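Posted in: Robotics, Household, Long reads

Laundry folding and the two-finger problem

Kusum Gautam wrote to ask whether I still hold the view I put down here in November, that a general-purpose machine will clear a dishwasher before it will fold a basket of washing. I do, and the reasons have become a bit more specific.

A plate has one shape. Once the software has found the rim, it knows where the rest of the plate is, and it will still know after the arm has moved it. A shirt has no such courtesy. Move one corner and every other point may or may not follow, depending on the weight of the cloth, the friction of the table and whatever creases were there to begin with. The planner has to look again after nearly every action, and looking is slow.

Most of the difficulty sits in the first second, when the fingers close. To lift a single layer from a flat surface, the tips must come in low, push up a small ridge and close on it. Too high and they shut on air. Too low and they press into the table, or take two layers where one was wanted. Felt or some other soft covering helps, as the tips can press down slightly without stalling the motors. On a bare worktop the margin is much smaller. 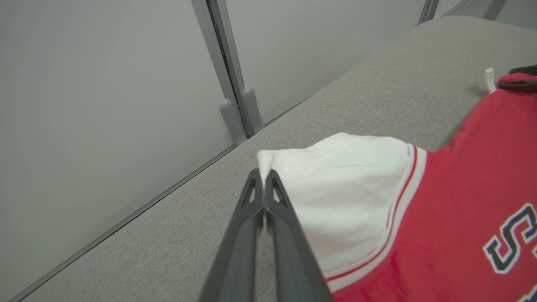
Pinch grasp on the white panel of a red jersey, corner just off the felt.

Sports kit is a fair test. The panels are different colours, so a vision system gets strong edges for nothing, but a colour boundary is not a garment boundary. Trim is worse: a striped band looks very like a hem to a system trained mainly on plain T-shirts. Large printed letters are often stiffer than the cloth around them and fold where they like.

Brijesh Nishad sent me his own log from a two-arm bench set-up running the Cirnau planner. Over 142 attempts at short-sleeved tops, he got an acceptable fold in 28 with no help. The usual failure was a grasp that took both layers at the sleeve. The second was a good grasp followed by a drag that undid the previous fold. Median time was some 600 seconds per garment, including retries. I can do a shirt in well under a minute, badly.

His next change is to the fingertips, with a thinner profile and a softer pad. I would have started with force sensing, but he has the bench and I have a keyboard. He has promised the new log when it is done, and I will put the numbers up in the same form so the two runs can be compared.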